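In Praise of the Murder You Can Solve

I finished a crime novel on Sunday at ten past one in the morning, sat up in bed, and said a rude word loud enough to wake the dog. The killer was a man who had been mentioned once. Once! He delivered a parcel in chapter four and then went off to live his life until page 380-something, when he came back with a shotgun and a childhood.

I won't name the book, partly because the author is a debut and partly because I enjoyed a lot of it. The prose was lovely. The weather was very good (there was a great deal of weather). But I'd spent a week of bedtimes collecting clues like a squirrel, and not one of them was any use to me. The limp meant nothing. The changed will meant nothing. I'd even drawn a little map of who was sitting where at dinner, on the back of a gas bill, and I might as well have drawn a horse.

So this is my grumble, and it's one I've been having with people in the crime-reading world for years now. I think the fair-play mystery, the kind where you could in theory get there before the detective, is being quietly dropped, and I think we'll miss it.

I run a reading group above the chip shop in Comville, and we've been going long enough that we have factions. Rafia Bhutto leads the other side. Her view is that nobody over the age of twelve reads a detective story to win, and that if I want a puzzle there's one in the paper. She reads for dread. She wants to be in the house with the dreadful husband, hearing him come up the stairs, and she couldn't care less whether the timetable works. I see that, I do. Some of my favourite books have no puzzle in them at all. What I can't forgive is a book that's dressed up as a puzzle, with a floor plan at the front and a detective who says "unless..." and goes quiet, and then it cheats.

If you print a floor plan, you've made me a promise.

The book I always bring out at this point is Zulema Palma's The Drindard Bequest, which I've now pushed on so many friends that I've lost track of where my copies are. It's set in a draughty sanatorium in the hills, everybody is horrid, and there's a clue on the second page that I must have read five times without seeing it. It's a remark about breakfast. When the inspector brings it up again at the end I made a noise like a kettle. It had been there all along, in plain view, in ordinary words, and I'd gone straight past it because I was busy being suspicious of the doctor. That feeling is why I read these things. I don't even like being right, much. I like being wrong and knowing it was my own fault.
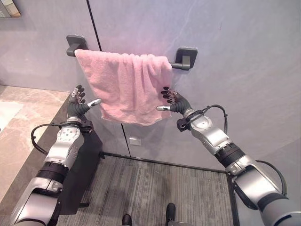
Does a mystery have to be solvable to be any good? Only if it has asked you to solve it, and most of the ones with a body in the library have asked.

Now, Gervasio Garrido, who sells second-hand paperbacks on the market and has opinions on all of them, blames television. His theory is that writers are all secretly writing for the screen, where you need a big shock before the adverts, and a shock is much easier to arrange if you haven't had to lay the groundwork. I think he's half right. I've watched plenty of telly mysteries that played completely fair, and I've read some very old novels that didn't (secret passages, identical cousins, a poison known only to the author). Cheating isn't new. What's changed, to my eye, is that we've started calling it a twist and putting it on the cover.

And oh, the covers! "You won't see it coming." Well, no, I won't, if you've hidden it in a drawer and sat on the drawer. I wouldn't see it coming if the murderer was the Bishop of somewhere and he'd never been in the book. I once picked up a thriller in the station shop with "A TWIST YOU'LL NEVER GUESS" on the front, and of course I then spent the whole train journey guessing, so that every nice ordinary person who wandered in with a tray of tea got the third degree from me. I'd got it by Aravena Junction. It would have been a perfectly decent surprise if they'd kept their mouths shut.

A-yeong Maeng put the case against me better than anyone, at our March meeting, and I've been chewing on it since. She said fair play makes for thin people. If everyone has to be a possible murderer until the last chapter, the writer can't let you all the way into anyone's head, so you end up with a lot of pleasant cardboard in tweed. And she's got a point, blast her. I went home and looked along my shelves and there was a fair bit of cardboard.

But I don't think it has to go that way. The really good ones use the hiding to build the person. When somebody in a book lies about where they were at four o'clock, and it's nothing to do with the murder, and it's because they were visiting a brother they're ashamed of, that's a red herring and it's also a whole human being in a couple of lines. Fermín Urrutia does this all the time. In Panda (it's a nightclub, no animals are involved, my mother was very let down) there's a barman who fibs to the police for most of the book. He's got nothing to do with the death. When you learn what he was hiding, though, you go back over every scene he's in and it's sadder than anything that happens to the victim. You couldn't have that without the puzzle, because it's the puzzle that made you look at him so hard in the first place.

That's the bit I'd say to Rafia, if she'd let me finish. Looking for clues makes you a better reader. You slow down. You notice that the sister never sits in the good chair. You remember who takes sugar. A book that rewards that sort of attention is being generous, and one that takes it off you for hours and gives you the parcel man is, I'm sorry, a bit rude.

I'm not asking for rules. People have written lists of rules for detective stories and they've always been made to look silly by somebody clever who broke the lot and got away with it. A narrator can lie to me. The detective can have done it, or the whole train, or the dog for all I care (mine's been looking shifty since Sunday). I just want to be able to turn back to some page or other, put my finger on a line, and groan.

We're reading a big one next, by the way, a 707-page doorstop set over a single weekend at a lighthouse, with 18 suspects and a family tree that folds out. Rafia voted against it. I've got a sharp pencil and a fresh gas bill, I'm 80 pages in, and I'm sure it's the piano teacher.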